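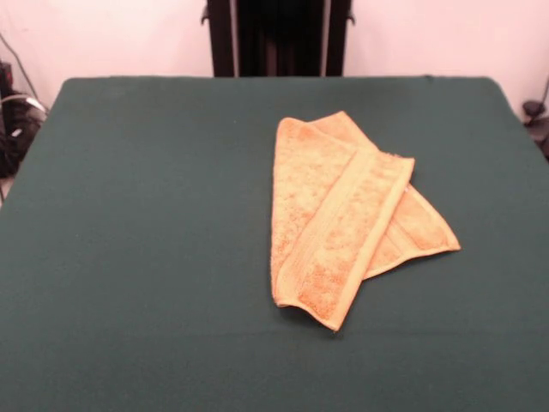 The Towel That Stays

Last updated December 2019

In my mother's house there was one cupboard only for towels, and we children were not allowed to take from it ourselves. She said we would pull from the middle and make the whole pile fall. She was right, we did it every time.

I thought of this cupboard again when I moved into a smaller apartment in February and had to decide which towels would come with me. I owned 22 of them. For a person who lives alone, this is a lot of cotton. Most were thin, some were gray from washing with dark socks, and a few were gifts I never liked but felt I should keep. The one I wanted first was an orange terry towel from Isero, a small shop near my old office that has since closed its doors. It is not the best towel I have. I simply reach for it.

To learn why one towel becomes the favorite, I visited Ragnvald Torvik, who worked over 40 years with household textiles, first at the Bendov mill and later in his own repair workshop. He did not ask me about the color or the price. He took the towel by its edge and rubbed the loops between two fingers.

"People press the middle with the whole hand," he told me. "The hand is too polite. The fingers will tell you more."

Terry cloth is woven with two sets of lengthwise threads. One is held tight and makes the ground of the cloth, the other is kept slack and rises into loops. The loops give the towel more surface, and so it can drink more water. Long loops feel rich but catch easily on a ring or a zipper. Short loops dry faster and live longer.

Then there is the flat band near the end, which I had always taken for decoration. Torvik calls it the border, and he looks at it before he looks at anything else. On cheap towels it often shrinks more than the rest, and after some washes the end pulls together like the neck of a sack. A good border stays as wide as the towel. He stretches it a little by hand while it is damp, and he advised me to do the same.

His other advice was mostly about leaving things out. No fabric softener, because it coats the loops. Less detergent than the package says. Shake each towel hard before hanging it, so the pile stands up again. If a loop is pulled, cut it with small scissors and never tug at it.

About folding he was less strict than my mother. He folds in thirds along the length and then in half, with the soft fold facing out. I tried it at home and my shelf did look calmer, although the bath sheets from Lightfoot were too thick for this and I had to roll them.

In the end I kept nine towels. The worn ones went to an animal shelter, which was glad to have them — I had telephoned first to ask. The orange one has no fixed place on the shelf. Usually I fold it over once and leave it where I will need it next.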